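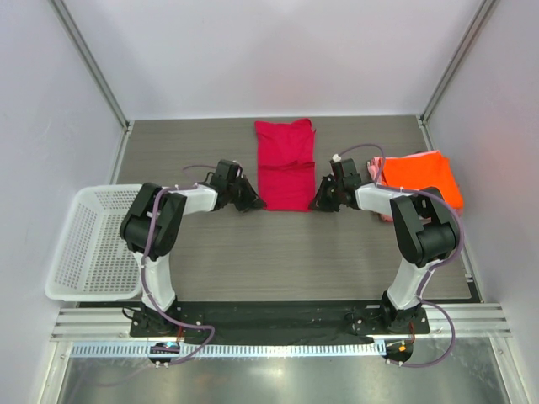

# Caltonora Opens Fold-and-Go Clothing Room in Jondale

**JONDALE, October** – Caltonora, the clothing reuse service based in Jondale, has opened a fold-and-go room at its Tuncer Street building. The room gives households a place to bring clean clothes they no longer wear, fold them at a table and leave them in stacks ready for the shelf. It is open to anyone in Jondale and the surrounding towns, and there is no charge to use it.

Caltonora has accepted clothing donations at the same address for nine years. Until now, almost everything came in through the side door in tied bags, and staff did all of the sorting and folding in the back. Bags often sat for a week or more before they were opened. Clothes that had been clean and pressed at home came out creased and had to be steamed before they could go out to families.

Under the new arrangement, donors can still drop off a bag and leave. Those who have a little time can take a basket, pick a table and do the folding on site. A basket of everyday clothes takes around 29 minutes to work through, based on trial sessions held over the summer.

## How the room works

Each table is set up the same way. Clothes come out of a basket one piece at a time and are folded flat. Finished pieces go in a stack to the side. When the basket is empty, the stack goes to the intake counter and the basket goes back on the rack by the door.

Caltonora asks that shirts, sweaters and light jackets be folded to a tall, narrow rectangle, then folded once more across the middle if they are going in a bin. Pants are folded in half lengthwise and then in thirds. Children's clothes can be folded any way that keeps the size label easy to find. A printed card with these steps is on the wall next to the rack.

Stacks should be kept to one type of clothing where possible. Colors do not need to be matched. Bright pieces – reds, oranges, pinks – tend to be picked first at the distribution counter, and staff will spread them through the shelves later.

Items that need a wash or a repair can be handed in separately at the counter. Please do not put them in a stack with finished clothing. The room does not have washers or dryers, and none are planned.

## Tables and baskets

The work tables and baskets were supplied by Flornumard, a maker of shop and laundry room furniture. Flornumard sold the set to Caltonora at cost and delivered it in September. The tables have smooth tops that can be wiped down between users, and the baskets are plastic and light enough for an older child to carry.

Caltonora tested three table heights before placing the order. The middle height was chosen after people in the trial sessions said the lowest one was hard on the back. Two tables at the lower height were kept for visitors who prefer to sit. Chairs are available at both.

The room itself was used for storage before this year. Shelving was moved to the rear hall, the floor was refinished and new lights were put in over the tables. The entrance from the parking lot has a ramp – the Tuncer Street entrance has two steps.

## What is accepted

The fold-and-go room takes clean, dry clothing for adults and children in all sizes. Everyday items are needed most, including T-shirts, sweatshirts, jeans, school clothes and pajamas. Coats are accepted year round.

Caltonora cannot take:

- Pillows, comforters or mattress pads
- Used socks or underwear
- Uniforms with a company name on them
- Clothing that is damp or has been stored with mothballs
- Hangers of any kind

Households are asked to bring no more than 4 bags per visit. Groups with larger amounts, such as schools clearing out lost-and-found closets, should call ahead so that a time can be set aside.

## Where the clothes go

Clothing folded in the room goes to the distribution counter in the same building, where families can choose what they need without an appointment. Anything left after 50 days is passed to partner programs in nearby towns. Caltonora does not sell donated clothing.

Winter items will be moved to the front shelves this month. The service expects demand for sweaters and heavier jackets to rise before the first cold spell, and is asking donors to check closets for these first.

## Hours and contact

The room is open weekdays from 9 a.m. to 6 p.m. The last basket is handed out at 5:15 p.m. so that tables can be cleared by closing time. Children are welcome with an adult. Street parking on Tuncer Street is limited to one hour, and the lot behind the building is free for visitors.

Drop-off through the side door will continue at its current hours. Questions about large donations, group visits or accepted items can be directed to the Caltonora front desk in person or by phone during opening hours.

**About Caltonora**

Caltonora collects, sorts and gives out used clothing to households in Jondale and neighboring communities. It operates from a single building on Tuncer Street.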